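Tiled Corners: Layout, Trim and Grout
Speaker notes, Rustmont session, March 13, 2018 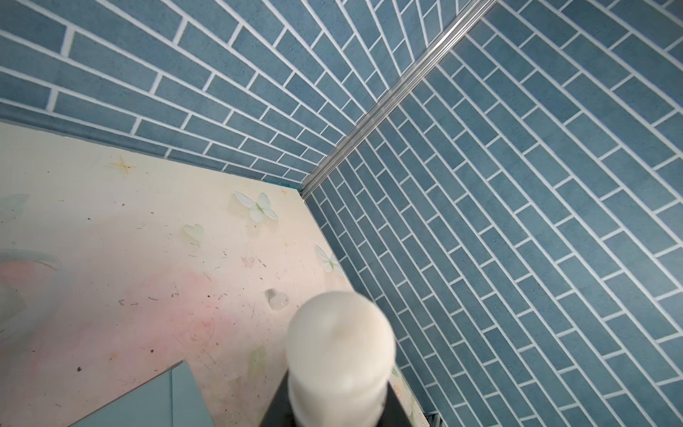 Slide 1. Start with scope. Walls only, long narrow tile, running bond, inside corners. Floors are the next talk. Leave questions on waterproofing for the end; the Tresmont handout covers it.

Slide 2. Why long tile is less forgiving than square. A long edge shows a bow in the wall that a short edge hides. Check the substrate with a straightedge before layout. Mark the high spots in pencil and grind them. Do not try to bury them in thin-set.

Pause here. Ask who checks both walls before starting the first one. Corner problems begin on the second wall.

Slide 3. Stagger. Pick the offset and keep it. On blue tile with white grout every short joint reads from across the room, so a drifting offset is visible even to a client who has no word for it. Dry-lay 2 full rows and look at them from the doorway.

Slide 4. Carrying courses around the corner. Horizontal joints have to meet at the same height on both walls. Shoot one level line across both, work from that line, and ignore the floor and the counter. Re-check every few courses. If the second wall is off, correct it early and spread the correction across several joints.

Slide 5. Metal trim in the corner. Points to make:
The profile goes in with the tile, bedded in the same thin-set.
Match profile depth to tile thickness plus adhesive.
Cut with a fine blade and file the end. A burr at the bottom end catches every cloth that passes it.
Ridged profiles hold grout haze in the grooves. Tape them first, or clean along the grooves with a soft brush before the haze sets.

Slide 6. Grout color. White against slate blue gives maximum contrast. It also gives maximum visibility to uneven joint width. If the installer is not confident about spacing, specify a mid-gray. Mention the Clollus job, where the color was changed after the sample board.

Slide 7. Where the wall meets a pale decorated panel. Protect printed surfaces before grouting. Keep a soft joint at the change of plane, color-matched sealant, no hard grout. Dust shows on cream, so vacuum first and wipe second. Wiping first drags grit across the print.

Slide 8. Fikre estimate, if time allows. 3167 tiles ordered, 400 of them held for cuts and breakage. Skip the arithmetic unless asked.

Last slide. Repeat the level line. Handouts are by the door. The floor talk is in July.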